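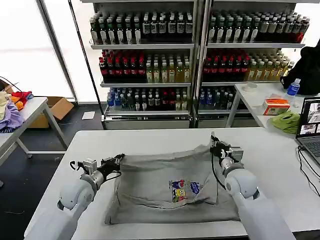

News > Press releases > Food supplements

Pelex to print full batch results on its magnesium and herbal tea ranges

Pelex, the supplement maker, will print a batch code on every pack of its magnesium tablets and herbal night teas from September. Customers can type the code into the company's website and read the laboratory results for the pack they have bought.

The results will show how much magnesium was measured in each tablet, next to the amount stated on the label. For the teas, they will list the herbs used, the country each was grown in and the outcome of tests for heavy metals and pesticide residues. Until now, Pelex has sent these papers only to shops that asked for them.

The first 12 products to carry the codes are already in production. They include the 90-tablet tub of magnesium citrate, the valerian and lemon balm tea, and the chamomile tea sold in paper sachets. Packs without a code will stay on sale until stocks run out – their contents are the same.

Zuzanna Chmielewska, managing director of Pelex, said the company had been getting more questions from customers about what was in the products and where it came from. "People read the back of the pack far more closely than they did when we started," she said. "A label has only so much room, so we are putting the rest online."
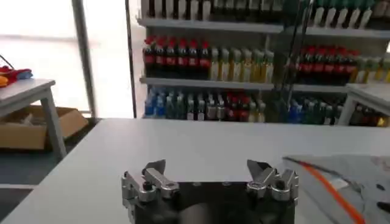 According to Iwona Sobczak, shoppers most often want to know which form of magnesium they are buying and how much of it is in a daily serving. She added that the two figures on older labels, one for the compound and one for the magnesium itself, had caused a good deal of confusion. New labels will give the magnesium figure first, in larger type.

The testing will be carried out by Cuadros, an outside laboratory that has no share in Pelex. Samples will be taken from each batch before it leaves the packing site. If a result falls outside the limits set by Pelex, the batch will be held back and tested a second time. Results will stay on the website until the batch has passed its best-before date.

Pelex has also rewritten the leaflets that go with both ranges. They now say more plainly who should speak to a doctor or pharmacist before use, including people with kidney disease, people taking prescribed medicines and women who are pregnant or breastfeeding. Food supplements should not be used in place of a varied diet, and the stated daily serving should not be exceeded.
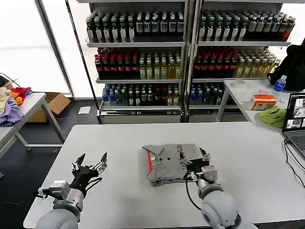

Sławomir Gajewski asked whether the results would be of any use to someone without a science background, and said he would rather see a short note in everyday words than a page of tables. Pelex said each result would open with a summary of that sort, with the full laboratory report below it for those who want it.

Prices will not change as a result of the new labels. The coded packs will be sold through the Pelex website and in Wekus health food shops, where staff will be able to look up a code at the till for customers who do not use the internet.

Notes to editors

Pelex makes vitamin, mineral and herbal products for adults. Sample packs and copies of the new leaflets are available on request.

Last updated: Saturday

Contact the Pelex press office | © Pelex | Back to top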